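Comparaison de deux pinces portatives pour la saisie de textiles souples
Rapport de projet, groupe Flisness. Encadrante : Mireille Gautier

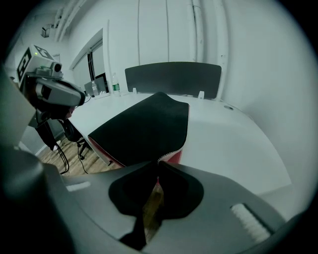 Figure 1. Vue grand angle depuis une pince tenue à la main, tapis noir à liseré rouge sur la table ; à gauche, la seconde pince et son cube à marqueurs.

1. Contexte et question posée

Le sujet proposé en début de semestre demandait de « valider » la pince Ploker pour la manipulation de textiles. Nous avons préféré le mot « comparer ». La notice du Ploker annonce une saisie fiable des matériaux souples, sans dire lesquels, ni à quelle vitesse, ni ce que fiable veut dire. La notice du Noonan, l'autre modèle disponible au laboratoire, est plus courte et promet à peu près la même chose.

Notre question était donc modeste : avec un opérateur peu entraîné, l'une des deux pinces permet-elle de plier un tapis en tissu plus régulièrement que l'autre ? Le pli a été choisi parce qu'il oblige à pincer un bord fin, à le soulever et à le reposer au bon endroit. Un cube ou une bouteille ne nous auraient pas appris grand-chose.

2. Matériel

Les deux pinces sont tenues à la main. Les images des essais sont prises par une caméra à très grand angle, et la position est estimée par le logiciel Gelel, version du laboratoire, à partir des marqueurs imprimés. Nous n'avons pas modifié ce logiciel. Nous avons en revanche changé deux fois ses réglages d'exposition, et les essais faits avant le second changement ne sont pas comptés.

L'objet est un tapis de tissu noir bordé de rouge. Le liseré est la seule partie facile à repérer à l'image, le noir du tissu se confondant vite avec celui du doigt de la pince. C'est un choix que nous referions autrement.

3. Protocole

Un essai commence tapis à plat et se termine quand l'opérateur relâche le bord. Il est réussi si les deux bords courts se recouvrent avec un écart inférieur à 9 mm, mesuré au réglet. Chaque pince a eu droit à 19 essais, par blocs alternés pour limiter l'effet de la fatigue. Les trois membres du groupe se sont relayés.

Le seuil de 9 mm mérite un commentaire. Il a été fixé après une séance de prise en main, donc en connaissant déjà l'ordre de grandeur des écarts. Mme Gautier nous l'a fait remarquer et elle a raison : un seuil plus sévère donnerait peut-être un autre classement. Nous ne l'avons pas vérifié sur de nouveaux essais.

4. Résultats

Ploker : 17 essais réussis sur 19.
Noonan : 11 essais réussis sur 19.

L'écart paraît net. Nous avons quand même repris les échecs un par un. Sur les huit échecs du Noonan, cinq viennent du même opérateur, dans le même bloc, le premier de la séance. Si on retire ce bloc, la différence se réduit beaucoup et l'effectif devient trop faible pour conclure quoi que ce soit.

Les deux échecs du Ploker sont d'une autre nature. Le bord a été saisi correctement, puis il est resté accroché au doigt au moment de l'ouverture et le pli s'est défait. Sur un tissu plus léger, ce défaut pourrait devenir plus fréquent.

5. Suivi de position

C'est la partie la moins satisfaisante du projet. Le logiciel Gelel fournit une trajectoire même quand les marqueurs sont mal vus, et rien dans le fichier de sortie ne signale que l'estimation est douteuse. Nous l'avons découvert en comparant une trajectoire à la vidéo : la pince était posée, la courbe continuait de bouger.

La déformation de l'objectif joue aussi. Un bord de table droit devient une courbe prononcée sur les côtés du champ, et la correction appliquée par défaut nous a semblé correcte au centre, discutable ailleurs. Faute de mire de calibration, nous ne donnons aucun chiffre de précision dans ce rapport. Ceux de la notice n'ont pas été repris.

6. Discussion

Peut-on dire que le Ploker est meilleur ? Pour ce tapis, avec nos mains et sur cette table, il a donné plus de plis acceptables. Nous n'irions pas plus loin. L'opérateur voit le tapis directement et corrige son geste en permanence, ce qu'un bras commandé ne ferait pas de la même façon. Une partie du mérite attribué à la pince revient sans doute à celui qui la tient.

La recommandation d'achat demandée dans le sujet nous paraît prématurée. Avant de commander un second Ploker, il faudrait au minimum refaire la série avec des opérateurs extérieurs au groupe, un deuxième textile de couleur claire et un seuil fixé d'avance.

7. Reste à faire

Calibrer l'objectif avec une vraie mire.
Ajouter un indicateur de confiance à la sortie de Gelel, ou obtenir celui qui existe peut-être déjà en interne.
Refaire le premier bloc du Noonan avec un autre opérateur.
Rendre les fichiers bruts avant fin mai, avec les essais écartés dans un dossier séparé.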